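Valentini to shut Sirnolley store and move stock to Ulolport

Homeware retailer Valentini will close its Sirnolley branch at the end of February and transfer the remaining stock to its larger store in Ulolport. The lease on the Sirnolley unit runs out in the same month and will not be renewed.

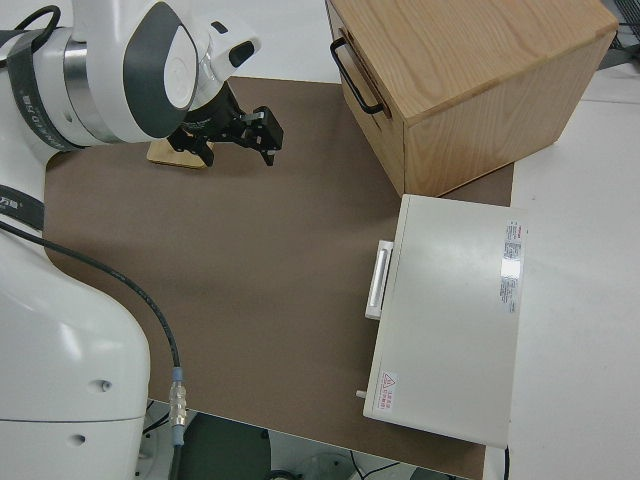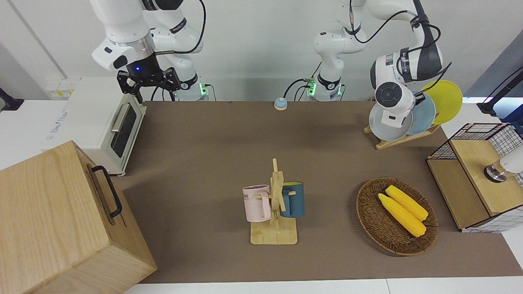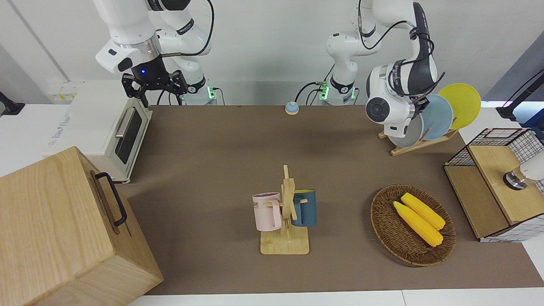 The Sirnolley branch trades from 716 square meters on a single floor. Under the lease terms the unit must be returned as a bare shell, with all fixed shelving, counters and signs removed. Fixtures that match the Ulolport layout will be reused there. The rest will be offered to trade buyers before the keys are handed back.

Precious Manalastas, who manages retail property for Valentini, said the decision was based on the cost of a new lease. "The landlord's terms included a higher base rent and a service charge with no upper limit," she said. "We modeled both over the full term and the store did not cover its costs in either case."

The landlord has not named a new tenant. Flurnora, the garden furniture chain that occupies the adjoining unit, holds an option to extend into the space. The option covers the sales floor and the shared loading bay, but not the upper-level storage, which is let separately. Flurnora has not said whether it will use it.

All staff at Sirnolley have been offered posts at Ulolport on their current hours and pay grade. Those who decline will receive notice under their existing contracts. Travel costs will be paid for the first five months after a transfer, on production of receipts.

Arrangements for customers are as follows.

Orders placed in store and marked for pickup at Sirnolley can be collected until closing time on the final trading day. Any order still on the shelf after that will be moved to Ulolport and held at the pickup desk for 100 days. Customers will be told by text message when the order has been moved.

Gift cards remain valid at Ulolport and online. Balances do not need to be transferred.

Returns of items bought at Sirnolley will be accepted at Ulolport on the usual terms. A receipt or order number is required. Large items delivered to a home address must still be booked for pickup through the delivery line and should not be brought to either store.

Credit agreements are not affected. Payments continue to the same account and on the same dates.

A clearance sale will run through February at Sirnolley only. It covers 107 product lines, mainly bedding, lighting and discontinued tableware. Clearance items cannot be reserved by phone and are not included in the loyalty program. Floor models will be sold as seen, without the original packaging, and the standard product warranty will apply unless the ticket says otherwise.

The parking lot behind the Sirnolley unit belongs to the landlord and will stay open to customers of the neighboring stores.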